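Threads > Civic data > Trokamberg
Last updated 26th July

1/ Notes on the Trokamberg precinct lookup rebuild. The old tool matched a typed address to a polling place by ZIP code first and street name second. That order fails wherever a ZIP code crosses a ward line, and four of ours do.

2/ The new version geocodes the address, then tests the point against the ward polygons. ZIP is only used to break ties between streets with the same name. Gwendolyn Mahmoud wrote the matcher. I wrote the import scripts and most of the bugs in them.

3/ Test set: 754 addresses pulled from the public street file, weighted toward ward edges. First run returned the wrong precinct for 30 of them. Nearly all were on Mercado Street, where the county file has odd and even numbers swapped for two blocks.

4/ We don't patch county data silently. Corrections go in a separate override table with a source, a date and the initials of whoever checked it. Ignacio Haddad has sent the Mercado rows to the county GIS desk.
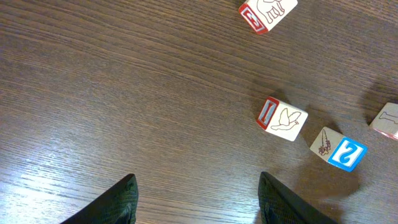
5/ Response times. Median lookup is 200 ms on the shared host. Cold starts are worse. Caching by normalized address helps, but the cache has to be dropped every time the polygons change, so keep the boundary version in the key.

6/ Privacy. We log the precinct returned and the match type. We don't log the address. Bohumila Kollár asked for this in the first design review and it made the error reports harder to work with. Still the right call.

7/ Open items: apartment buildings with two entrances, rural routes, and the new subdivision off Nernar Road that has no street file entry at all. Lookups there return "no match" plus the clerk's phone number.

8/ Boundary freeze is in September. If you maintain a similar tool and have a cleaner way to handle split buildings, reply with a link to the code.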